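协作机器人抓取作业安全规范的应用与改进
学生项目报告

项目成员:Évan Boyer、Vasilis Vasić
提交日期:5/25/26

一、项目背景

本项目在Brotville实训楼的机器人实验室完成,课题由Kilent公司提出。Kilent希望我们为小批量抓取与交接作业编写一份现场操作规范,使新来的实习生在不熟悉设备的情况下也能按统一步骤工作。实验室原有一份四页的安全须知,内容主要来自设备手册,对多指手爪几乎没有规定。

我们参考的标准包括ISO 10218(工业机器人安全要求)、ISO/TS 15066(协作机器人)以及ISO 12100(风险评估与风险减小)。标准原文篇幅较长,我们只摘取与本实验室作业有关的部分,并在附录中注明条款出处。

Boyer负责风险评估和规范正文,Vasić负责试验安排和记录系统。指导教师每两周审阅一次草稿。

二、原有做法中的问题

四月上旬,我们旁听了其他小组的实验,并查阅了实验室的运行日志。日志中共有2,433条抓取记录,其中19条标注为“异常停止”。这19条记录的填写方式很不一致,有的只写了“已恢复”,没有写停止时手爪处于什么状态,也没有写由谁确认后重新启动。

另外还发现以下情况:

急停按钮的位置没有写进须知,要靠口头告知。
示教模式和自动模式的切换没有确认步骤。
手爪夹持力的设定值保存在个人电脑里,换人操作时容易用错。
断电后工件是否会掉落,须知中没有说明。

最后一项我们认为最重要。平行夹爪的断电行为在手册里写得很清楚,多指手爪则取决于各关节是否带自锁,不同型号差别很大,不能套用同一条规定。

三、风险评估

评估按照任务分解进行。我们把一次抓取分为接近、接触、夹紧、移动、释放五个阶段,对每个阶段分别列出危险源、可能的伤害和现有措施。

接近阶段的主要风险是碰撞。人员在工作区内时,机器人须处于降速状态,速度上限由当次任务的风险评估决定,写在任务卡上。

接触和夹紧阶段的主要风险是夹伤。多指手爪的指节之间有缝隙,指节弯曲时缝隙变窄,手指或衣袖可能被夹住。原须知只写了“不要把手放进夹爪之间”,没有提到指节缝隙,我们在新规范中单独列为一条。 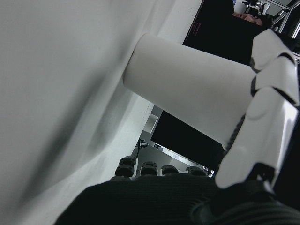

手爪已经夹住工件时,操作人员可以用手去调整工件位置吗?

调整之前必须先让机器人进入保护性停止,并由持有使能装置的人确认,在此之前任何人不得用手接触工件或指节。如果工件位置偏差较大,应先托住工件再释放,重新抓取,不得在夹紧状态下强行扳动。

移动阶段的风险与工件形状有关。圆柱形工件受力不均时可能转动或滑脱,因此规范要求首次抓取新工件时先做低速提升试验,提升后停住,观察有无滑移,再继续后面的动作。带尖角或锋利边缘的工件不适用本规范,需要另做评估。

释放阶段容易被忽略。释放前应确认工件有支撑,下方没有人的手脚,也没有线缆。线缆应固定在机架或墙面上,不得横穿机器人的运动范围。

四、规范的主要内容

新规范正文共分为作业前、作业中、作业后三部分,下面列出其中的核心条款。

作业前:
1. 检查急停按钮,按下后确认机器人无法运动,再复位。
2. 核对任务卡上的夹持力、速度上限和工件名称。
3. 检查指节和指尖有无松动、破损。
4. 收紧袖口,取下手链和挂绳。
5. 告知在场人员即将启动,得到口头回应后再启动。

作业中:
1. 每次作业至少2人在场,一人操作,一人监护。
2. 监护人应能随时按到急停按钮,不得同时做别的工作。
3. 不得在自动模式下进入工作区。
4. 头部和面部不得进入手爪的运动范围。需要近距离观察时,先停机。
5. 出现异常停止后,先记录再恢复。

作业后:
1. 手爪回到张开位置,工件放回料架。
2. 关闭伺服电源,使能装置归位。
3. 在运行日志上填写起止时间、操作人和异常情况。

记录表由Vasić重新设计。“异常停止”一栏改为必填的几个小项:停止时所处阶段、手爪状态、工件状态、恢复确认人。表格放在Jastton的共享平台上,纸质版夹在控制柜旁边的文件夹里,网络不通时先填纸质版。

五、试行情况

试行期间,我们请Fairclough班组的同学按新规范操作,我们只在旁边记录,不做提示。作业前检查的执行情况较好。问题主要出在第5条,有人启动前报了“启动”,但没有等对方回应。我们把原文的“告知在场人员”改成了现在的写法。

监护人的安排也引起了一些意见。有同学认为简单任务不需要专人监护,占用人手。我们和指导教师讨论后保留了这一条,理由是实验室没有安全围栏,也没有区域扫描仪,监护人是现有条件下能做到的措施。如果以后加装扫描仪,可以重新评估。

六、不足与后续工作

本项目没有做接触力测量。ISO/TS 15066给出了人体各部位的接触限值,验证时需要专用的测力装置,实验室目前没有。规范里的速度上限因此偏保守,部分任务的节拍比原来慢。

断电试验只在一种手爪上做过,结论不能推广到其他型号。更换手爪后,应重新进行断电试验和风险评估,并更新任务卡。

规范文本和空白记录表已交给Kilent,对方要求补充一份英文版,由Boyer完成。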